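Marmorboden stumpf nach Grundreinigung – Kristallisation oder Nachschliff?

Plusar
Beiträge: 175
21. Mai 2020

Polierter Marmor, grau mit weißer Aderung, im Dünnbett verlegt. Nach einer Grundreinigung mit Pascual (laut Datenblatt pH 4) matte Flecken in den Laufzonen, mit dem Fingernagel nicht fühlbar. Neutralreiniger ohne Wirkung. Reicht Kristallisation oder muss geschliffen werden? Grauer Marmorboden mit sichtbaren Fugen:

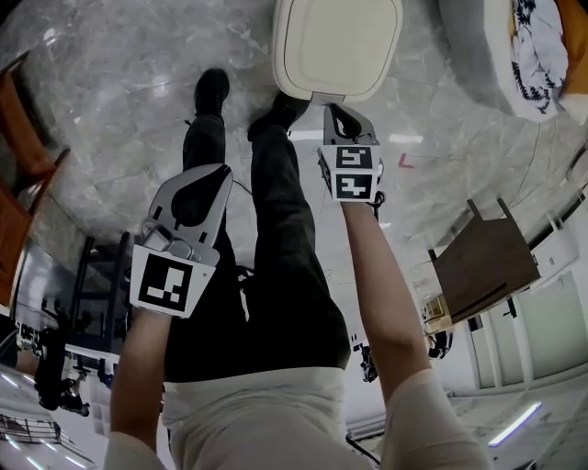

Pusum
pH 4 auf Calcit ist Säureangriff, also keine Verschmutzung. Kristallisation überdeckt das nur für kurze Zeit. Nass schleifen, Körnung 400 bis 3000, danach mit Oxalsäurepulver polieren.

Tudthorpe
Widerspruch. Wenn nichts fühlbar ist, liegt die Ätztiefe im Bereich weniger Mikrometer. Dafür beginnt man nicht bei 400. Polierpulver mit weißem Pad, Einscheibenmaschine bei niedriger Drehzahl, Probefläche in einer Ecke. Schleifen bleibt als zweite Stufe.

Pusum
Bei einer Ecke vielleicht. In Laufzonen kommen Mikrokratzer dazu, die nimmt das Pulver nicht mit. Außerdem sieht man den Übergang zur unbehandelten Fläche im Streiflicht.

Plusar
Der Glanzgrad ist nicht gemessen, ein Gerät habe ich nicht.
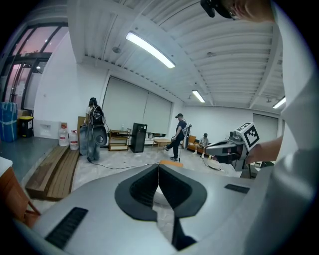
Tudthorpe
Moderator Naturstein

Ohne Messwerte bleibt nur die Probefläche. Vorgehen: neutral reinigen, vollständig trocknen lassen, ein Feld polieren, am Folgetag bei Streiflicht beurteilen. Bleiben Kratzer sichtbar, ab Körnung 800 nass nachschleifen. Siehe auch Thread 564 zu Fugen – zementäre Fugen werden vom sauren Pulver ebenfalls angegriffen und sind vorzunässen.

Pusum
Mit 800 als Einstieg kann ich leben. Imprägnierung erst nach dem Austrocknen.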